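Rovville - frequently asked questions

What is Rovville?

Rovville is an online town-building game for PC and Mac. You run a plot of land, grow or make goods, and trade them with other players on the same server. It is made by Yimyam, a small studio, and is in open beta.

How much does it cost?

The beta is free to play. There is an optional supporter pack, which gives you a name colour and a second storage shed. It does not give you extra land.

Do I need a crypto wallet?

No. Plots are tied to your account and can't be bought or sold for real money. You sign in with an email address and a password.

How many plots are there?

Each server has 1,884 plots. When a server fills up, new players are sent to the next one. If you want to be near a friend, enter their player code before you choose your plot - you can't do it afterwards. 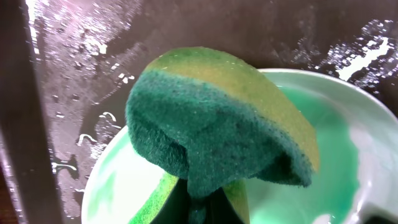 Can I move my plot?

Yes, once every 15 days. Moving costs 700 coins and your buildings come with you. Crops in the ground do not, so harvest first.

What is Drisusow?

Drisusow is the second region, across the river. It opens to you at level 10. The soil is poorer but stone and clay are much easier to find, and most of the larger workshops are there. You keep your Rovville plot when you go.

What happens if I stop playing?

Your plot is kept until the end of the beta. Fences and roofs wear down while you are away, but nothing is removed and other players can't take your goods. 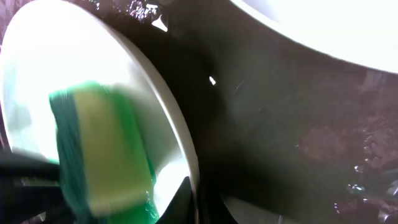
Will there be a wipe before launch?

Yes, one. Coins, goods and buildings will be reset. Your player name, friends list and supporter pack will carry over.

Can I play on a phone or tablet?

Not yet. The Sotine app lets you check your market stall and reply to messages, but you can't build or plant with it.

When are the servers down?

Maintenance starts at 6 am UK time on patch days and normally takes less than an hour. Market listings are paused during it, so they won't run out while you are logged off.

How do I report a bug or another player?

Use the flag button in the chat window for players, and the form under Settings - Help for bugs. Please include your server name.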